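Support ticket 3833
Product: Stovance account and recipe sync
Opened by: Dewanti Liew
Assigned to: Obadia Mwaipopo
Status: Open, waiting on customer
Opened: Jun 23, 2024

Dewanti Liew wrote:

Hello there, and thank you in advance to whoever picks this up. I've been using Stovance for my recipes since January and I love it to bits, so please don't take any of this as a grumble. My trouble is that the recipes I save on my tablet in the kitchen don't turn up on the laptop, and the ones I type on the laptop (much easier on my wrists!) don't turn up in the kitchen. It used to work beautifully. Then my old tablet gave up, my brother-in-law Khairul set up the new one for me, and the two have been strangers ever since.

What I've tried so far: turning both off and on again, signing out and back in on the laptop, and pressing the little circular arrows until my finger got tired. The arrows spin for a bit and then it says "Up to date", but it plainly isn't. My laptop shows 95 recipes and the tablet shows 7. The missing ones include my mum's lemon slice, and I'd be very sorry to lose that because her handwritten card went through the wash years ago.

Obadia Mwaipopo (Stovance Support) replied:

Hi Dewanti, thanks for such a clear write-up, and I'm glad the app's been good company in the kitchen. First, a bit of reassurance: nothing looks lost from our side. The recipes on your laptop are all safely stored under your account, lemon slice included, and I can see it was last edited in January.

My hunch is that the tablet is signed in to a second account. It happens a fair bit with new devices, particularly when a family member helps out and their own email gets filled in automatically. Could you please open Settings on the tablet, tap Profile, and tell me which email address shows at the top? No need to change anything yet. If you have a recipe on the tablet with photos attached, could you also paste it into your reply, notes and all? I'd like to see whether photos are uploading from that device, and it will help me find the second account if there is one.

Dewanti Liew wrote:

Hello Obadia, what a relief about the lemon slice. I've had a look and you're quite right, it's Khairul's address at the top! I never would have thought to check. He's very embarrassed and has offered to do the dishes.

I've pasted one from the tablet. It's only my flatbread, which I haven't finished writing up, so please forgive the state of it.

Flatbread (Tomomi's way)
3 cups plain flour, a good pinch of salt, warm water, a spoonful of yoghurt if there's any going. Mix, knead till smooth, leave to rest under a cover. Tomomi rests hers for an hour but I get impatient. 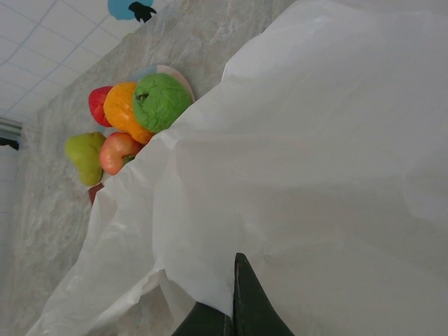 White plastic, crumpled
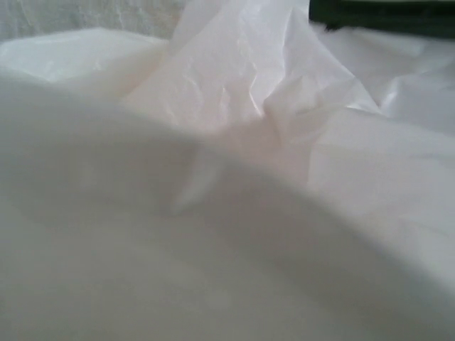

Cook in a dry pan on a high heat, flip when it bubbles, butter straight away. Must ask Tomomi how much yoghurt she puts in, she never measures.

So that one came through with everything attached, I think? What I'm nervous about is signing out of Khairul's account. If I do, will the recipes I made on the tablet vanish? I've put a fair bit of work into the pumpkin soup and I've changed the stock twice since I first wrote it down.

Obadia Mwaipopo (Stovance Support) replied:

Good on Khairul for the dishes! And yes, both photos arrived, so uploading is fine and we can cross that off.

You're wise to pause before signing out. Recipes stay with the account they were saved under, so they wouldn't be deleted, but they'd stay behind in his. It's best to move them first:

1. On the tablet, open My Recipes and tap Select, then Select All.
2. Tap Share, then Send a Copy, and enter the email address you use on the laptop.
3. On the laptop, open the Inbox tab and choose Accept All.
4. Open the pumpkin soup on the laptop and check it's the newest version.
5. Once you're happy, sign out on the tablet and sign back in with your own email.

The first sync on a tablet can be slow, so leave it plugged in with the app open. I've asked my colleague Slamet Sumampouw to keep an eye on the ticket while I'm away from my desk, in case you get stuck partway.

Dewanti Liew wrote:

Steps 1 to 3 are done and the copies are all sitting on the laptop, soup included, with the right stock. I'll do the signing out after dinner when Khairul's here to tell me his password, just in case I need to get back in. Should I delete the copies from his account afterwards, or will they be in anybody's way?

Slamet Sumampouw (Stovance Support) replied:

Hi Dewanti, Slamet here, filling in for Obadia. They're not in anyone's way, so I'd leave them until you've seen the full list on your tablet. After that it's up to you and Khairul. I'll keep the ticket open until we hear how the sign-in goes.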